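Slide 4. OK, so this is the sorting cell Farah and I have been building at the Plokport workshop, and I'm showing you the sim first (the real one is in pieces on my bench, sorry!).

Say hi to Melati if she made it.

We started the model in January, and the scene file is at 1,140 lines now. I know, I know. Most of that is me fiddling with the base board, which I moved 6 times before the arm could get over the fixture without bumping its own wrist. Slow down here, people always ask about reach.

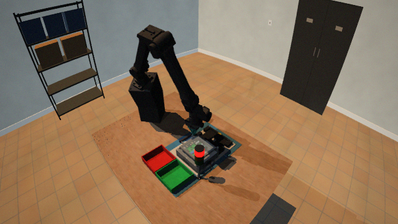 Sim view of the cell: arm on its pedestal, red and green bins, tower light on red.

Point at the light tower. I love this thing! In our setup red means the program is stopped, and Faizal talked me into modeling it before I'd bought one. Good call, it saved me a lot of squinting at the console.

Then the bins. Rejects go in red, keepers go in green, and the test run is 200 parts. Don't get stuck on gripper talk, there's a whole slide on fingers coming up.

If there's time: the story about the pedestal bolts. If not, go straight to wiring, slide 5.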